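Natural dye notebook, December, afternoon into evening
Onion skins again, second bath

Started the kettle at ten past two, later than I meant to, and spent the first half hour hunting for the good thermometer (it was in the drawer with the string, where I'm sure I put it so I wouldn't lose it).

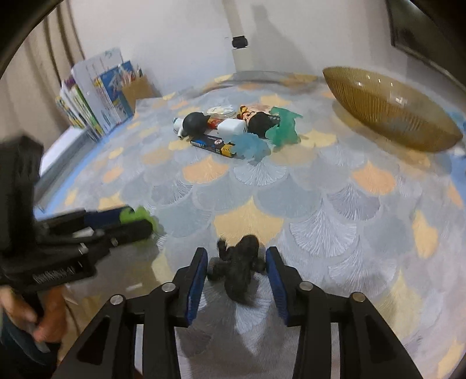 Anyway, 399 grams of dry skins, mostly yellow with a few red ones Svitlana Marchuk saved up for me, went in to soak overnight and had already given up a lovely deep tea color by this morning. I simmered them for an hour, strained twice through the old pillowcase, and let the bath cool down before any wool went near it. Last month I was impatient about that and felted a whole skein, and I am still a little sad about it.

Wool for this round is the Hladun two-ply, 618 grams dry weight, scoured and mordanted with alum the day before. I held back 100 grams with no mordant at all, just to see. Ivan Skoryk swears that onion will hold on bare wool well enough for a hat, and he may be right, but I would like to have a piece hanging in the south window until spring before I say so out loud.

Pulled the first skein after 4 minutes, the next at half an hour, and left the rest in until supper. The short dip is a soft butter yellow and I like it far more than I expected to! The long ones are going toward copper — much warmer than the November batch, though I changed the pot as well as the water, so I can't say which one to thank. Next time change one thing, please.

Rinse water ran clear on the third go. Everything is hanging over the tub now and the whole back hall smells like soup.

Still to do: iron dip on two of the copper skeins, label the short dip before I forget which it is, and ask Svitlana if she wants her jar back or filled.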